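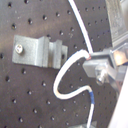 금속 타공판 위의 알루미늄 앵글 브래킷

재측정

코스 인증서의 유효성에 이의가 제기되면 원측정자는 재측정에 참여할 수 있으나 자전거를 탈 수는 없다. 그래서 두아르트 피게이레두는 차 조수석에 앉았고 자전거는 내가 탔다. 그는 규정을 읽어 달라고 하지 않았다. 그 조항의 초안을 쓴 사람이 그였다.

대상은 웨수터 하프마라톤 코스였다. 웨수터 시청 앞에서 출발해 강변도로를 따라 페드컴까지 내려가고, 다리를 건너 플런로 언덕 아래에서 반환한 뒤 같은 길을 일부 되짚어 돌아온다. 10월 대회의 완주자는 거의 900명이었다. 여자부 1위, 배번 244번이 지역 최고기록을 세웠고, 그 기록이 신청 서류로 올라오면서 코스가 짧다는 의견서가 같이 올라왔다. 의견서를 쓴 것은 같은 대회에서 중위권으로 들어온 참가자였다. 손목시계의 궤적 파일이 첨부되어 있었다.

궤적 파일은 증거로 쓰지 않는다. 위성 수신 오차는 건물과 나무 밑에서 커지고, 시계는 점과 점을 직선으로 잇거나 멋대로 부드럽게 깎는다. 그런 의견서는 대회마다 들어오고 대부분은 정형 답신으로 끝난다. 이번에는 계측업체 웡수완의 구간 기록이 문제였다. 매트는 5킬로미터 지점과 다리 입구, 반환점 직후, 다리 출구에 깔려 있었는데, 다리 입구에서 반환점까지의 구간만 거의 모든 주자에게서 빨랐다. 오르막이 시작되는 구간이었다. 빠른 주자도 느린 주자도 비슷한 비율로 빨랐다. 주자가 잘 뛴 것이라면 비율이 그렇게 고르지 않다.

피게이레두는 그 표를 보고 이렇게만 답신했다.

"재측정에 동의합니다. 입회하겠습니다."

재측정일은 2024년 12월 11일로 잡혔다. 도로 통제는 새벽에만 허가되었고, 우리는 해가 뜨기 전에 기준선에 도착했다.

기준선은 코스 옆 직선도로에 강철 줄자로 잡아 둔 구간이다. 양 끝에 못이 박혀 있고 못 머리에 와셔가 있다. 자전거 앞바퀴 축에 달린 계수기가 이 구간에서 몇 번 넘어가는지를 보고 한 계수당 거리를 구한다. 네 번을 탄다. 측정이 끝나면 다시 네 번을 탄다. 측정 전 값과 측정 후 값이 다르면 그 이유는 보통 타이어에 있다. 아침에 공기가 차면 타이어 압력이 낮고 바퀴의 유효 반지름이 작다. 해가 오르면 반대가 된다.

기준선에서 나는 첫 왕복을 버렸다. 앞바퀴가 못 머리에 닿는 순간 브레이크를 잡은 채로 숫자를 읽어야 하는데 장갑이 두꺼워서 레버를 놓쳤다.

"다시 타세요." 피게이레두가 창문을 내리고 말했다.

"그럴 생각이었습니다."

"버린 값도 적으세요. 줄을 긋고 옆에 사유를 쓰면 됩니다."

나는 줄을 긋고 사유란에 '제동 불량'이라고 썼다. 그가 가르친 양식이었다. 내가 측정자 자격을 딸 때 실기 심사를 한 사람이 그였고, 당시 감점 사유도 기록지에 있었다. 나는 지우개를 썼다.

네 번의 값은 서로 잘 맞았다. 나는 노면 온도와 기온을 적고, 타이어 밸브를 손대지 않았다는 칸에 표시했다. 짧은 코스 방지 계수를 곱했다. 천분의 일을 더 길게 잡는 계수다. 측정에는 늘 작은 오차가 있고, 그 오차가 어느 쪽으로 나든 코스가 공칭 거리보다 짧아지지 않게 하려는 것이다. 하프마라톤에서 천분의 일이면 스무 걸음 남짓 된다. 피게이레두는 이 계수를 보험이라고 부르는 사람을 싫어했다. 보험은 사고가 나야 지급되지만 이 계수는 언제나 주자가 다 뛴다고 했다.

출발선부터 강변도로까지는 특이 사항이 없었다. 측정자는 주자가 갈 수 있는 최단 경로를 탄다. 굽은 길에서는 안쪽 연석에 규정 간격으로 붙고, 굽이와 굽이 사이는 대각선으로 가로지른다. 주차된 차가 있으면 연석과 평행하게 비켜 갔다가 같은 각도로 돌아온다. 이때 늘어난 계수는 따로 계산해서 뺀다. 시청 앞에서 차를 두 대 비켜 갔고 두 번 다 멈추어 보정값을 적었다.

뒤차가 경광등을 켜고 따라왔다. 운전은 페드컴 도로과에서 나온 직원이 했다. 그는 우리가 왜 멈출 때마다 자전거를 바닥에 눕히지 않느냐고 물었다.

"눕히면 앞바퀴가 돕니다." 피게이레두가 대신 답했다.

"조금 도는 게 문제가 됩니까?"

"문제가 되는지 안 되는지 알 수 없게 됩니다."

직원은 더 묻지 않고 보온병을 열었다.

5킬로미터 표지는 인증서와 일치했다. 허용 범위 안이라는 뜻이 아니라, 바퀴를 못 위에 세웠을 때 계산한 숫자와 읽은 숫자의 차이가 손바닥 길이를 넘지 않았다는 뜻이다. 나는 조수석 쪽을 보았다. 그는 자기 측정 기록의 사본을 무릎에 펴 놓고 있었고, 해당 줄에 연필로 점을 찍었다.

강변도로는 길고 곧다. 이런 구간은 자전거가 흔들리면 길게 나온다. 흔들림은 초보와 숙련자를 가르는 거의 유일한 항목이고, 숙련자끼리는 차이가 잘 나지 않는다. 바람은 강 쪽에서 불었다. 나는 핸들을 가볍게 쥐고 앞바퀴가 아니라 멀리 있는 가로등을 보았다. 이것도 그가 가르친 것이다. 도중에 새벽 훈련을 나온 주자가 반대편에서 왔다. 머리전등을 쓰고 있었고 경광등을 보더니 인도로 올라섰다. 지나칠 때 숨소리가 들렸다. 네 걸음에 한 번 내쉬는 호흡이었다.

다리 입구의 매트 위치까지도 맞았다. 매트가 깔렸던 자리에는 접착테이프 자국이 남아 있었다. 웡수완의 설치 도면과 대조해 보니 도면보다 테이프가 조금 안쪽이었지만 구간 기록을 설명할 정도는 아니었다. 나는 그 사실을 적었다. 피게이레두는 차에서 내려 테이프 자국을 직접 재고, 내가 적은 값 옆에 서명했다.

"여기까지는 일치합니다." 내가 말했다.

"그렇군요."

"반환점에서 차이가 나면 최대한 거기에 모여 있을 겁니다."

"추정은 기록지에 쓰지 마세요."

"쓰지 않았습니다."

다리를 건넜다. 이음매를 지날 때마다 계수기가 딸깍거리는 소리가 묻혔다. 다리 끝에서 길은 오른쪽으로 휘고, 거기서부터 플런로 언덕 방향으로 올라간다. 반환점은 언덕이 가팔라지기 전에 있다. 왕복 구간의 반환점은 코스에서 가장 조심해야 하는 점이다. 다른 곳에서 원뿔 하나를 잘못 놓으면 그 차이는 한 번 들어가지만, 반환점에서는 갈 때와 올 때 두 번 들어간다.

인증서에 적힌 반환점의 위치는 이랬다. 도로 중앙선 위의 못. 북측 인도의 세 번째 가로등에서 도로 위쪽으로, 맨홀 중심에서 도로 아래쪽으로. 거리는 둘 다 줄자로 잰 값이었다. 기준물을 두 개 쓰는 것은 하나가 없어질 때를 대비해서다.

가로등은 있었다. 맨홀은 없었다. 도로는 새로 포장되어 있었고, 포장의 경계가 다리 끝에서부터 언덕 쪽으로 이어졌다.

"포장은 언제 했습니까?" 피게이레두가 직원에게 물었다.

"대회 전입니다. 관로를 옮기면서 같이 했습니다."

"가로등도 옮겼습니까?"

직원은 전화기를 꺼내 도로과의 공사 대장을 찾았다. 시간이 걸렸다. 그동안 나는 자전거를 세운 채 앞브레이크를 고무줄로 묶고 손을 주머니에 넣었다. 언덕 위가 밝아지기 시작했다.

"하나 뺐습니다." 직원이 말했다. "첫 번째요. 다리 난간 조명과 겹친다고 해서."

첫 번째 가로등을 빼면 순서가 하나씩 당겨진다. 예전의 네 번째가 지금의 세 번째다. 그렇다면 반환점은 멀어져야 하고 코스는 길어져야 한다. 구간 기록과 반대였다. 나는 그 말을 하려다가 그만두고 가로등을 처음부터 걸어서 세었다. 가로등에는 관리번호판이 붙어 있었다. 번호는 위에서 아래로 내려가며 커졌다. 도로과는 언덕 쪽에서부터 가로등을 센다.

"못을 박은 사람은 어느 쪽에서 셌습니까?" 내가 물었다.

대회 당일의 못은 피게이레두가 박은 것이 아니었다. 원래 못은 포장에 덮였고, 대회 전에 주최 측이 인증서를 보고 새 위치를 잡아 못을 박았다. 현장을 맡은 것은 포장업체의 측량 기사였다. 기사는 인증서의 문장을 읽었고, 도로과의 번호 체계를 썼고, 맨홀이 없으니 두 번째 기준으로 확인하지 못했다. 위에서 센 세 번째 가로등은 다리에서 센 세 번째보다 다리에 가까웠다. 가로등이 애초에 몇 개 없는 길이었다. 위에서부터 세면 하나가 빠진 것도 드러나지 않는다.

나는 계속 탔다. 순서는 정해져 있다. 먼저 대회 당일의 못까지 재고, 거기서 숫자를 읽고, 다음에 원래 위치를 복원해서 거기까지 잰다. 새 못은 중앙선 위에 정확히 있었고 머리가 반듯했다. 와셔에 분홍색 도료가 칠해져 있었다. 잘 박은 못이었다. 나는 앞바퀴를 그 위에 세우고 숫자를 읽었다. 두 번 읽고, 피게이레두가 한 번 읽었다.

원래 위치의 복원에는 가로등 하나로는 부족했다. 그가 차에서 서류철을 가지고 왔다. 현장 약도의 여백에 인증서에는 옮기지 않은 기준물이 하나 더 있었다. 우측 배수구 격자의 모서리. 격자는 포장 경계 바깥이라 그대로였다. 가로등과 격자에서 줄자를 각각 당겨 두 호가 중앙선과 만나는 점을 잡았다. 두 점은 손가락 하나 너비로 어긋났다. 우리는 그 가운데에 분필로 표시했다.

"왜 이걸 인증서에 넣지 않았습니까?"

"칸이 둘이었습니다."

그는 그렇게 말하고 줄자를 감았다. 흙이 묻은 부분을 헝겊으로 닦으면서 감았기 때문에 오래 걸렸다.

분필 표시까지 타고 숫자를 읽었다. 나머지 코스도 예정대로 탔다. 차이가 나는 곳을 찾았다고 해서 남은 구간을 생략할 수는 없다. 다리를 다시 건너 강변도로로 돌아오고, 갈림길에서 창고 지대를 지나 시청 뒤편의 결승선까지 갔다. 창고 지대에서 지게차 한 대가 길을 막아 보정을 한 번 더 했다. 결승선의 못은 보도블록 틈에 있었고 인증서와 맞았다. 해는 다 올라와 있었고 통제 시간은 얼마 남지 않았다.

기준선으로 돌아와 네 번을 다시 탔다. 기온이 올라 값이 조금 줄었다. 측정 전 값과 측정 후 값 가운데 규정이 정하는 쪽을 써서 전체를 다시 계산했다. 계산은 차 안에서 했다. 나는 내 계산기로, 피게이레두는 자기 계산기로 했고, 끝날 때까지 서로 보여 주지 않았다.

대회 당일의 코스는 71미터가 짧았다. 방지 계수를 덜어 내도 공칭 거리에 미치지 못했다. 두 계산의 차이는 반올림 자리에서만 났다.

"기록은 어떻게 됩니까?" 직원이 물었다. 그는 그때까지 우리가 무엇 때문에 왔는지 정확히 듣지 못한 것 같았다.

"승인되지 않습니다." 내가 말했다.

"그 사람이 빨리 뛴 건 맞잖습니까?"

"빨리 뛰었습니다."

"평균 속도로 모자란 만큼 더하면요?"

같은 질문을 나도 심사 때 했다. 더할 수는 있다. 평균 속도로 나누면 몇 초인지 나온다. 244번은 더하고도 종전 최고기록보다 빨랐을 것이다. 그러나 그 숫자를 적을 칸은 어느 양식에도 없다. 마지막의 모자란 거리를 평균 속도로 뛰었을 것이라는 말은 추정이고, 모자란 거리가 마지막에 있는 것도 아니다. 언덕 아래에 있다.

피게이레두는 질문에 답하지 않고 보고서의 원인란을 쓰고 있었다. 나는 원인란을 '주최 측 현장 설치 오류'로 제안할 생각이었다. 양식의 분류에 그 항목이 있고, 실제로 못을 잘못된 곳에 박은 것은 주최 측이 보낸 사람이었다. 인증서의 문장은 규정이 요구하는 바를 채웠다. 기준물이 둘이었고 거리가 적혀 있었다.

그가 쓴 것은 이랬다.

'반환점 기술문에서 가로등 계수의 시점과 방향을 명시하지 않음. 관리번호를 기재하지 않음. 복원 가능한 제3 기준물을 확인하고도 인증서에 기재하지 않음. 작성자: D. 피게이레두.'

"분류 항목에 없는 문장입니다." 내가 말했다.

"기타란에 쓰면 됩니다."

"기사가 전화로 확인했으면 됐을 일입니다. 맨홀이 없으면 원측정자에게 문의하라고 되어 있습니다."

"문의가 왔습니다."

나는 펜을 멈추었다.

"9월 말에 전화가 왔어요. 맨홀이 없어졌는데 가로등만 쓰면 되느냐고 물었습니다. 나는 다른 코스에서 자전거 위에 있었고, 된다고 했습니다. 세 번째 가로등이면 헷갈릴 것이 없다고 했습니다."

그는 통화 일시를 전화기에서 찾아 기타란에 추가했다. 분 단위까지 적었다. 통화 내용은 따옴표 없이 요약했고, 요약이라고 표시했다.

나는 주측정자로서 보고서에 서명해야 했다. 서명하기 전에 원인란을 다시 읽었다. 측량 기사의 이름은 없었다. 필요한 정보가 아니기도 했다. 나는 문장 순서를 하나 바꾸자고 했고 그는 동의했다. 통화를 맨 앞에 두는 것이 시간 순서에 더 맞지는 않지만 읽는 사람이 찾기 쉬웠다.

직원이 경광등을 껐다. 페드컴에 돌아가서 새 못의 위치를 도로 대장에 넣어 두겠다고 했고, 피게이레두는 좌표 말고 격자 모서리에서의 거리로 넣어 달라고 했다. 직원은 대장에 그런 칸이 있는지 모르겠다고 했다.

결과 통보는 내 이름으로 나갔다. 수신인은 주최 측, 웡수완, 의견서를 낸 참가자, 배번 244번이었다. 본문은 네 통이 같았다. 피게이레두는 넷째 통에만 별지를 한 장 붙이게 해 달라고 했고, 규정에는 별지를 금하는 조항이 없었다. 별지에는 그날의 반환점이 어디 있었고 어디 있어야 했는지를 그린 약도가 있었다. 축척과 방위가 있었고, 가로등에는 관리번호가 적혀 있었다. 사과문은 두 줄이었다.

답장은 이듬해에 왔다. 다음 측정은 언제 하느냐, 못은 누가 박느냐는 질문이었다. 나는 답신에 일정을 쓰고, 두 번째 질문의 답은 비워 둔 채 그에게 전달했다. 그날 저녁에 회신이 돌아왔다.

'제가 박습니다. 주측정자 입회하에. 참관 가능합니다. 새벽이라 춥습니다.'

그 주에 인증서 양식의 개정안도 올라왔다. 기준물 칸이 셋으로 늘어 있었고, 가로등을 쓸 때는 관리번호를 적으라는 주석이 붙어 있었다. 검토 의견란에 나는 칸을 하나 더 늘리자고 썼다. 반영되지 않았다.

봄에 우리는 플런로 아래에서 중앙선을 가볍게 쓸고 줄자를 당겼다. 인도에 주자 한 사람이 서 있었다. 장갑을 끼고 있었고, 가로등을 다리 쪽에서부터 한 번, 언덕 쪽에서부터 한 번 세어 보더니 우리가 적은 번호를 보여 달라고 했다. 피게이레두가 기록지를 돌려서 내밀었다. 그 사람은 판의 번호와 종이의 번호를 대조하고 고개를 끄덕인 다음, 망치질이 끝날 때까지 기다렸다가 다리 쪽으로 뛰어 내려갔다.

나는 못 머리의 높이를 적었다. 노면과 같음.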